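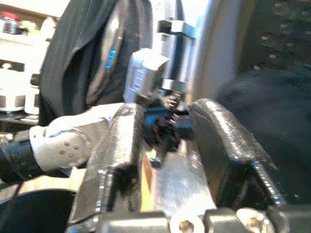

Lab 4: Gripper Work on Deformable Loads

Reading time: 2 min

Course: Applied Manipulation, Irholm workshop
Instructors: Afonso Brandão, Sofia Meireles

1. Scope

The lab covers the handling of cloth at a front-loading washer. Rigid parts were covered in Lab 2. Cloth has no fixed pose, so the grasp point has to be chosen from the current view each time — a stored point from an earlier trial is of little use.

2. Fingers

Printed fingers are inspected before each run. Look along the inner faces for split layers and check that the finger bolts are tight. Keep hands clear of the fingers once the drive is enabled. The Follier controller logs finger position and motor current; set the log length to 600 seconds.

3. Approach to the drum

The open door limits the approach from the left. Plan the wrist path below the door ring and bring the fingers up toward the lip of the opening. The cable at the gripper bracket needs slack at full wrist rotation.
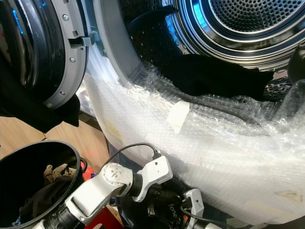

Fig. 2. Arm below the drum opening, with a black garment over the lip. Bubble wrap covers the lower front of the cabinet.

Dark cloth on dark cloth gives poor depth data. Groups using the Comovach planner should raise the exposure first and adjust the segmentation threshold second. The default threshold is 194.

4. Grasp

Close on a fold where one is available. A flat layer tends to slide out from between the fingertips. Pressing the cloth against a surface while closing helps to form a fold, but contact force must stay below the limit set in the Alcaraz worksheet.
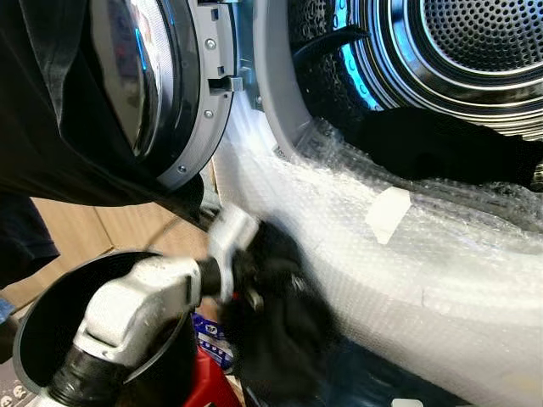 Fig. 3. Gripper closing on black fabric against the bubble wrap. A second piece of cloth lies across the lower lip.

Record a grasp as failed if the cloth leaves the fingers before the arm clears the lip. Partial transfers are recorded separately, with a note on where the cloth caught.

5. To hand in

Log file, trial sheet, and one page on failed grasps. Reports go to Meireles by Saturday. Questions on the controller go to Brandão.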